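25 May notebook -- Cesstead kitchen bench
May 25, 2024

Brining again. Petronella is still convinced that a salted bird comes out juicier whatever you do to it afterwards, and I'm still not. Her evidence so far is that it tasted nice. Mine isn't much better, so we weighed things properly this time.

1. Wet brine against dry salt

Thighs from Santoso, skin on, 17 hours in the fridge. The wet batch went in at 487 g and came out heavier, as everyone says it will. Fine, but that's water. Aarne calls it "retained moisture", which sounds better and costs the same. After roasting, most of the gain had gone into the tin. Dry-salted batch lost less than I expected. Skin much crisper, no argument there.

Blind tasting: 11 people. Almost 11 opinions. Malou picked the wet brine and then described it as "a bit like ham", so I don't know which column that goes in.
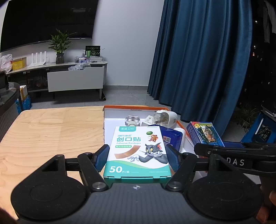

2. Baking powder on the skin

Urho read that it browns faster. It does brown. It also leaves a soapy edge if you're heavy-handed, and I was. Repeat with half as much before anyone writes this up as a tip.

3. Resting

Two pieces only, so this proves nothing. Rested piece ran less on the board. Could be that it had simply cooled. Need the Lusa probe back -- I don't trust the old one, it reads differently depending on how far you push it in.

To do: same supplier, same tin, same shelf. Ask Uliana whether the oven was really at temperature for the first batch. Petronella to stop telling people we've settled it.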